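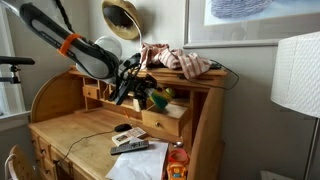 Dosstead Furniture Reuse Service
Second progress report to the Henare Fund
September 21, 2021
Prepared by Soo-ah Seok, Service Manager

1. Period covered

This report covers the work of the service from the end of May to the date above. It should be read with the first progress report, which dealt with the lease of the Istden store and the appointment of staff. Matters settled in that report are not repeated.

2. Summary of position

The service has been collecting, cleaning, repairing and supplying household furniture to residents of Dosstead and Istden throughout the period. The grant agreement sets a target of 200 households supplied over the full term. At the date of this report, 55 households have been supplied. This is behind the profile submitted with the application, which assumed that the second van would be on the road from the start of the period. The van was delivered late by the leasing company and came into use only in August. Deliveries in the weeks after its arrival have run at the rate we planned for, and we are not asking for the target to be changed.

3. Collections and stock

Donations of furniture have been higher than expected. The largest share came from house clearances, followed by residents moving to smaller homes. Wardrobes, dining tables, desks and bookcases were offered in greater numbers than we could place. Beds, single mattresses with fire labels, and cookers remained in short supply, and these are the items that referring agencies ask for most often.

In July we introduced a short telephone check before each collection. Donors are asked for the size of the item, its condition, whether it comes apart and whether there are stairs. The number of wasted journeys has fallen, and drivers report that loading is easier to plan. Some donors were unhappy to have large items declined over the telephone. A standard letter has been written for these cases, giving the details of the council's bulky waste collection.

Upholstered items without a fire label continue to be refused at the door. We have not made exceptions and do not intend to.

4. Repair workshop

The workshop is led by Thanakorn Limsakul. Most of the work has been plain: regluing chair joints, replacing drawer runners, easing doors, treating old woodworm and refinishing table tops. Older desks and bureaux take longer than other pieces, as their small drawers and pigeonholes often need separate attention, and there is limited demand for them among the households we supply. A number of these have been sold through the Istden shop and the income returned to the repair budget.

Dust extraction in the workshop was found to be inadequate when the benches were moved in June. Sanding was stopped until a new unit had been fitted. The work cost £2000 and was met from the contingency line, with the written agreement of the Fund. The contingency line has now been used in full.

Training places were offered to residents referred by the Istden job centre. Take-up was slow in the summer. Two trainees completed the basic joinery units and one has gone on to paid work with Rulon Joinery. A third left in August for family reasons and has been told that the place will be held open.

5. Referrals and deliveries

Referrals come from the council's housing team, the women's refuge and two housing associations. Irfan Majimbun took over as referrals officer in June and has redrafted the referral form. The earlier form did not ask about door widths, lifts or parking, and several deliveries had to be made twice as a result. The new form has been in use since July.

The average wait between referral and delivery is still longer than we would wish. Delay is mainly caused by the shortage of beds. Where a bed cannot be found within the agreed time, we now deliver the remaining items first so that the household is not left with nothing.

Comments from households are collected by telephone after delivery. Most were favourable. The complaints received concerned one late arrival, a scratched table and a chest of drawers that was too large for the room. All were answered in writing, and the chest was exchanged.

6. Premises

The roof over the loading bay leaked during the heavy rain in July and some stock was lost, chiefly mattresses. The landlord has patched the roof and has agreed in principle to replace the affected section before winter. No date has been given. Pichit Boonchu, who is responsible for premises, writes to the landlord's agent each month and will report the outcome to the Fund.

7. Finance

Spending is within budget on salaries, rent and insurance. Vehicle costs are below budget owing to the late arrival of the second van. Fuel is slightly over. Mojtaba Hassanpour has prepared the detailed statement, which is attached as Annex A. We ask the Fund to allow the unspent vehicle money to be moved to the purchase of new single mattresses.

8. Work planned for the next period

The service will seek a regular supply of bed frames from student landlords and from hotels that are refitting. Saturday deliveries will be tried in Istden, where many households have asked for them. The shop will change its opening hours to match. Two further training places will be advertised.

9. Decisions requested

The Fund is asked to note the progress described, to approve the transfer set out in section 7, and to confirm whether the next report should follow the present form or the shorter form circulated to grant holders in May.

Annex A: Statement of income and expenditure
Annex B: Revised referral form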